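Hemmin 桌面整理与擦拭记录集

版本说明与数据卡

Hemmin 收的是一件很小、但我们越做越着迷的事:在一张白色桌子上,把小物件和一块布摆弄到位。拿起、挪开、擦一擦、放回去,日常里几秒钟就过去的动作,拆开来看内容多得惊人!这一版整理了142段记录,每段都附有文字说明,写清楚桌上有什么、先动了什么、布放在哪里。

维护人:Abelardo Nina
所属项目:Siltside(室内小件整理)
当前版本整理于八月

收了些什么

全部142段分成两组。第一组63段,主题是“物件与布同时在桌上”,也是我们最喜欢的一组。剩下的归入第二组,只涉及物件的移动和归位,没有布。

物件都不大,一只手能应付。金属的小圆柱、带圆槽的盒子、软布,这几样东西放在一起特别有意思:硬的会滚,软的会皱,盒子则老老实实待在原处。布的状态我们单独写了一栏,因为同一块布铺平和揉成一团,后面的做法完全两样。

桌面

桌面是白色的,上面用细黑胶带贴了线。外圈是一个大矩形,左半边再分成一格一格的小矩形,靠右上还有一个单独的小框。说明文字里提到位置时都按这些线来讲,例如“左侧格内”“大框中央”“右上小框旁”。刚开始我们只写“左边”“中间”,回头读自己的说明,连自己都找不准,改用格线以后读起来舒服多了。

金属小件和蓝布那几段最能看出这种写法的好处:银色小圆柱在桌子中部附近,揉皱的蓝布紧挨在它外侧,橙色盒子在桌子远端,盒顶并排两个圆形凹槽。两手各管一样,左边夹着小圆柱,右边按着布。
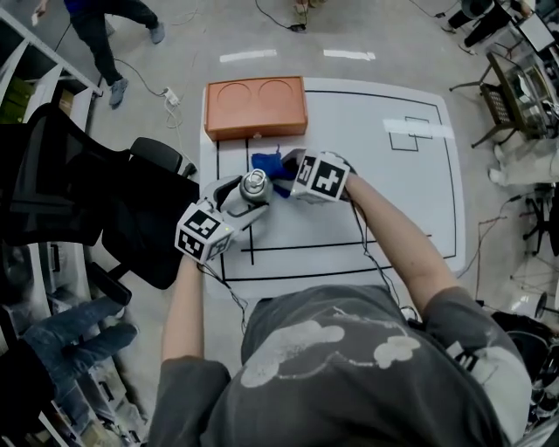
文字说明怎么写

每段说明包含这几栏:

物件:用颜色加形状称呼,比如“银色圆柱”“橙色盒子”。不写品牌,也不猜用途。
布:颜色,以及铺平、对折、揉皱三种状态之一。没有布就填“无”。
位置:按桌面格线描述起点和终点。
用手:左手、右手、双手同时,或先后交替。
备注:想到什么写什么,长短不限。

备注这一栏请一定读一读!很多细节都藏在那里,例如某块布总往一个方向卷边,某个圆柱倒下后会滚出大框。写得最长的一条有整整一屏,讲的全是怎样把布的一角掖到盒子旁边。

一条完整的说明大致是这个样子:

物件:银色圆柱,橙色盒子
布:蓝色,揉皱
位置:圆柱在大框中部;布在圆柱外侧;盒子在桌子远端
用手:双手同时
备注:布离圆柱很近,写位置时先写圆柱再写布

怎么挑着用

想看软硬物件的配合,从第一组开始,按“布:揉皱”筛选,内容最丰富。只关心摆放和归位的话,第二组更清爽。如果是第一次打开,建议先读17条标了“入门”的说明,它们篇幅短,物件少,格线位置也写得最细。

已知问题

有3段的“用手”一栏还没有核对完,暂时标为“待定”。早期说明里“盒子”和“托座”混着用,指的是同一类带圆槽的物件,这一版统一成“盒子”,备注栏里的旧叫法保留未改。说明文字只写桌面上的东西。

命名

第一组的条目以 Primau 开头,第二组以 Irkance 开头,后面接顺序号。两组的顺序号各自独立,引用时请把前缀一起写上。

反馈

发现位置写错、颜色叫法不一致,或者对某一栏有更好的写法,都欢迎告诉 Abelardo Nina。来信请附上条目全名和对应的那一栏,我们收到后会在下一版的更新记录里注明改动。对布的状态分类有想法的朋友尤其欢迎,“半铺半皱”到底该归到哪一类,我们还在讨论。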